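Home | Contents | Teacher notes | Glossary | Search

Student Robotics Projects
Chapter 4
What Did Your Gripper Learn?

Every club that enters a manipulation challenge comes home with a number. The Lennox team came home with 80 per cent, and had it printed on a banner before anyone asked what it was 80 per cent of. By the end of this chapter you should be able to ask that question of your own project, and be a bit harder to impress when someone else quotes a figure at you.

The project we will follow is the Musanden school club's entry in the Brudivau challenge. The task sounds easy: close a two-fingered gripper on a drink bottle standing on a table. Members carried a hand-held gripper with a camera on it and recorded 497 short demonstrations, which were then used to train a policy. The club's coach, Skye Dow, signed off on the plan with one condition — the students had to write down what they expected to go wrong before they started. Most teams skip this step. We think it was the most useful page in their logbook.

Look closely at the three views before reading on.

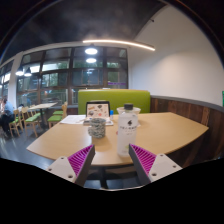
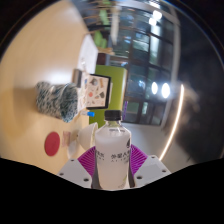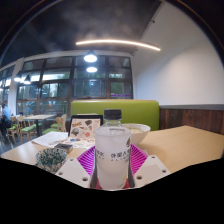
Figure 4.1 Hand-held gripper and bottle at a table beside a green booth. In the first view the bottle stands in the gap between the fingers; in the second and third the gripper has hold of it.

It is tempting to count demonstrations and stop there. But a set with 497 entries may hold far less variety than the number suggests. Does the cap colour change? Is there always a bright window behind the table? A policy trained on one table in one room can score well on that table and fall over at the next one, and the score alone won't tell you which kind you have built.

Consider the fingers, too. The magenta ridges are an attractive bit of design, and the students were sure they improved the grip. Perhaps they did. The logbook has no trial with flat pads, so neither you nor the club can say. The Drastora kit guide calls ridged pads "recommended", which is a supplier's opinion and should be filed as one.

A still picture has limits as evidence as well. It can show a bottle between two fingers. It can't show whether the bottle was lifted, dropped or put down neatly a moment later. If your report claims success, say what you counted and who did the counting.

The club ran 40 test grasps in the end, split across 2 tables. We come back to their results in Section 4.3, and they are less flattering than the poster was.

Before you start Section 4.1, write your own list of what might go wrong. Keep it. You'll be marking it yourself later.

Related chapters
Chapter 3: Building a Gripper on a Club Budget
Chapter 5: Keeping a Logbook
Chapter 6: Reading Other Teams' Claims

Last updated: May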